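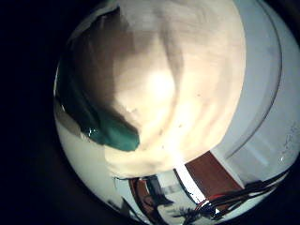
Figure 7.1 A soft, wrinkled surface seen at very close range, with light falling across its folds.

Chapter 7
Light, Shadow and the Feel of Things

Most of us learn to judge a surface with our hands long before we learn to judge it with our eyes. A small child pats everything - the couch, the dog, the bread dough - and little by little those pats get stored away, so that years later a grown person can glance across a room and know that a blanket would be pleasant to lie under. In this chapter we are going to slow that glance down and see what it's made of.

When Armindo Mendes taught evening drawing classes in Podcombe, he began every Tuesday by turning off all the lamps but one. His students grumbled a bit (it made it hard to find the pencils!), but within a few weeks they were noticing things they had walked past all their lives. A single lamp set low and to one side will bring up every crease in a pillow. Move the same lamp around so that it shines straight on, and most of those creases seem to melt away, even though the pillow hasn't changed at all.

You will meet three words again and again in the pages ahead. The highlight is the brightest patch, and in it fine texture often gets lost. The halftone is the broad middle ground, where folds and ridges are usually easiest to read. The form shadow is the part of an object that turns away from the light, and it is nearly always duller in color than beginners expect.

Before you read Section 7.1, please find a cushion or a rumpled towel and one small lamp. Set aside 18 minutes, and make two drawings, one with the lamp at the side and one with it beside your shoulder. Don't worry about outlines for now. Keep both drawings, since we'll come back to them when we get to edges in Section 7.4.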